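How to Spend a Slow Day in a Small River Town

18 shares | 9 comments

My husband Omar and I have been taking little trips to river towns for years now, and after a good many of them (some lovely, a few where we sat in the car eating crackers and watching the rain) I've settled into a way of doing it that I'd love to pass along. I'll use Nisstead as we go, as that was our outing in June and it's fresh in my mind.

Start by picking your parking before you pick anything else. I know that sounds dull! But old towns were laid out for carts, and the streets near the water get very narrow very fast. Look at a map the night before and choose a lot on the uphill side. In Nisstead we left the car behind the old grain hall and walked down, which took 13 minutes with me stopping at every single doorway.

Next, get yourself to the bridge. Cross it all the way, even if everything you came to see is on the near side, and then turn and look back. You'll see where the church sits, where the cafes are, and whether there's a path along the bank. We stood there a good long while, and Omar spotted a row of stone steps going down to the water that wasn't on our map at all.

Have your coffee early and your lunch late. By 2 in the afternoon the tour groups have moved on and the tables by the water open up. If you can, sit one street back for the coffee, where it costs less and people have time to talk. The man who served us, Waqas Kakakhel, drew us a walking route on a paper napkin, and it was better than the one in the guidebook. I still have the napkin.

Pick one indoor thing and only one. Ours was the little Nanayakkara museum of boat models, three rooms and a very sleepy cat. Anything more and you'll be rushing.
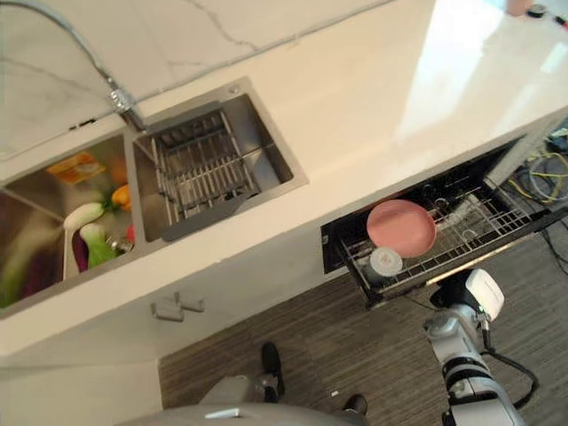

If you're staying the night, book a place with a kitchen and keep your evening plans small. We took an upstairs apartment across the river in Stindbridge for two nights, and I'd go back tomorrow. Shop at the market before the stalls pack up and don't fuss over recipes. An eggplant and an orange bell pepper, rinsed in the sink and roasted with plenty of oil, will make a fine supper, and a white radish sliced thin with salt gives you something to nibble while you wait.

Then go out again after you've eaten, even if your feet complain. The light on the water is different in the evening, the locals come out to stroll, and the benches you couldn't get near at noon are free. Bring a sweater, as it cools off quickly by the river.

Show all 9 comments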